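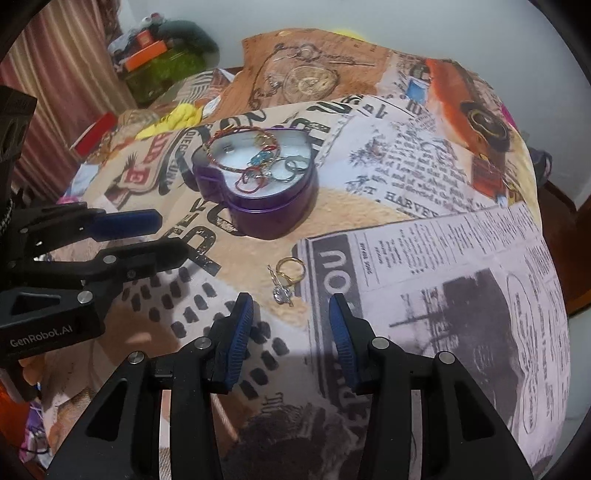 About Kurnorero

Kurnorero sorts, grades and packs small goods for resellers. Most of what comes through the building is secondhand jewelry: rings, bangles, beads, single earrings. The company has 66 employees on 2 shifts.

Until last April all sorting was done by hand, piece by piece, at a bench. Sorters now work with hand-held grippers, and the recorded motions are used to set up the automated picking cells on the Mokard line. The cells handle plain rings and closed bangles. Chains, loose stones and anything tangled still go to a person.

What changed for staff

The sorter job was split into two grades. Bench operators demonstrate picks and clear rejects. Cell operators run the line, log faults and change finger pads. Both grades are on the same pay scale, and everyone on the old sorting crew was offered training for either one. Training takes 94 hours, part of it on the bench and part on the line.

Repetitive pinch work per shift has dropped. Standing time has gone up, mostly for cell operators - seating on the line is under review. Piece-rate pay ended when the first cell started.

Throughput on the Mokard line is roughly 124 trays per shift. Trays are not used to rate individual operators.

Contacts

Muchen Tan, line engineering
Pauline Sugden, training and job grading

Page updated Sat 8 February

14 shares
2 comments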